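Chapter 3
Picking Things Up

I want to start this chapter with a day out. Last December I took 13 of my evening students to the open day at Rastow, a small workshop where people teach robots to handle ordinary household stuff. I'd been promising them a trip all term, and I'll admit I was the most excited person on the coach (I'd packed my sandwiches the night before).

If you've only met robots in films, you might expect something tall with a face. What we got was tables, lots of bits and bobs, and people working away with grippers in their hands. You hold the thing, you close the fingers on an object, and you put the object where it needs to go. The task at the table I stuck to was tidying up, and I stood there far longer than my turn allowed! 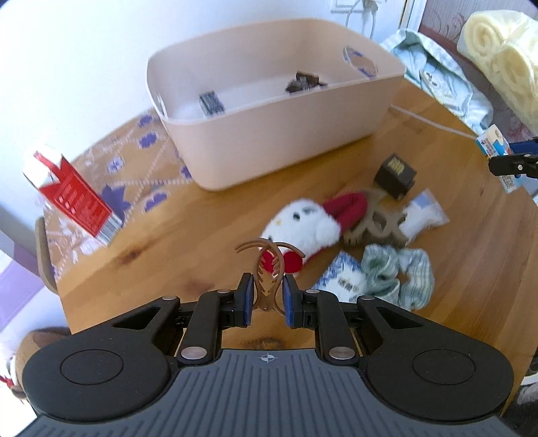 Department of Applied Mechanics - Introductory Robotics Group

A hair claw clip is a lovely thing to begin with, because you already know how it feels. It's all curves and teeth, with two arms looping up at the top, and there's hardly a flat bit anywhere on it. Now look at what is doing the holding: two finger pads with blue strips on their inner faces, at the ends of black linkage arms. We'll come back to those linkages in section 3.2, so have a good look at the silver caps where the lower joints are.

Then think about the neighbours. A plush toy with a red bow is going to squash when you squeeze it. A crumpled checked cloth has no proper shape at all. The little printed card is the one I'd worry about, as anyone who has tried to lift a playing card off a table in gloves will know. There's a big pink bin waiting behind them, and every one of those things asks for a different sort of grab.

I had a go myself - badly. My first try at a clip sent it skidding off the table, and I closed far too hard on the second. The guide told us visitors usually need more than 40 tries before they stop thinking about their fingers. I managed nine and then had to give somebody else a turn.

Before you read on, find a hair clip, a sock and a bank card, and pick each one up using only your thumb and one finger. Do it slowly. Write down where you touched each object and which way you came at it, and keep your notes handy for section 3.1, where we give those touching places their proper name: contact points.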